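About us

Hello, and welcome to Grodell! I'm the one who answers the phone, packs the boxes, runs the Saturday-morning-style soldering classes on whichever morning I can fit them in, and writes pages like this one when the kettle's on. If you've bought something from us, we've probably already emailed.

We're a small electronics workshop and parts shop on Fuvgate, up the stairs next to the dry cleaner's. We sell circuit boards, wire, connectors and all the little bits that go between them, and we teach people how to put them together. That's the whole business. I did once try selling lamps as well and I've still got most of them.

How it started

I spent years mending things for other people on a kitchen table — radios, doorbells, a bread maker that I never did get going again. One February I'd had enough of eating dinner next to a soldering iron, so I took on a room above Grabowska, the bakery that used to be on the corner. It was tiny and smelled wonderful. We stayed there for two years, until the stock outgrew the shelves and then the stairs, and moved to Fuvgate with 119 boxes and a borrowed van. I know it was 119 because I wrote the number on every single one and then lost the list saying what was in them.

We're still finding things. Last winter a box turned up with nothing in it but black heat-shrink and somebody's scarf.

What we do now

Most of what goes out of the door is wire. People laugh when I say that, but wire is what you run out of at nine in the evening when the project is nearly finished! We keep it in every colour we can get hold of, and we'll cut it to whatever length you like and put the ends on for you if you don't own a crimp tool.

Then there are the kits. The one we're best known for is Kudus, our beginner's kit, which comes with a board, a wiring set and a printed booklet that I've rewritten more times than I care to think about. We've sold 1417 of them so far. It's meant for people who have never held a soldering iron, and it takes an evening if you read the booklet first (two if you're like me and don't).

Schools and clubs can borrow kits for a half term at a time. Just write and tell us how many you need and which age group it's for, and I'll tell you what's on the shelf.

The classes

We have room for seven people at a time, and I'd like to keep it that way. With seven I can get round everybody, have a look at their joints and still drink a cup of tea while it's warm. You'll get a clean white surface to work on, decent light, and as many goes as you need. Bring your glasses if you use them for reading — the printing on boards is very small and it doesn't get any bigger when you squint.

We do a lot of plain sorting and looking before anything gets switched on. Which wire goes where, is that end properly in, have you got the board the right way round. It sounds dull but I love that part, and lots of our regulars say they've come to like it too.
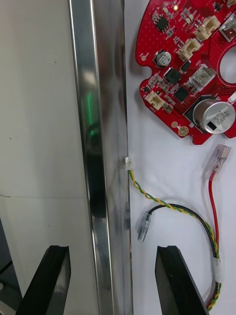
Red board with its little LED lit, and the coloured wires just below.

Coming to see us

The shop is open from ten until four. Ring the bell twice, the first push doesn't always take. If you've got a board that's misbehaving, bring it along with whatever it's normally plugged into and we'll have a look together. Looking is free, and if it needs a part I'll tell you the price before I open the drawer.

There are 400 drawers, by the way, and the labels are in my handwriting, so do ask! Orders placed before two go out the same afternoon.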